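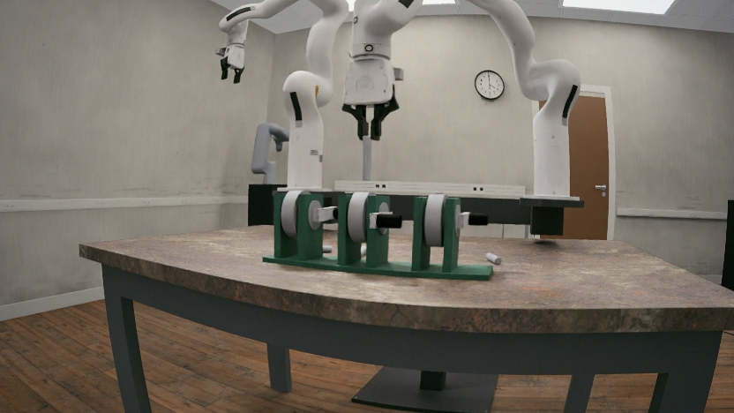

## Do I need my own robot?

No. The Silcombe club runs in simulation, with two arms, three cranks and a few pegs. Bring a laptop and low expectations.

## Why does my gripper keep dropping the peg?

Usually it closed too early. Line up first, then squeeze — the fat cylinder forgives a lot more than the thin one.

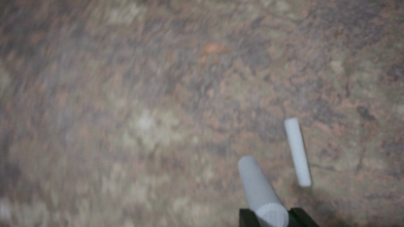
If you're still stuck after 20 tries, save the run and bring it on Friday. We meet at 6.

## Where?

Room 302, Venham building.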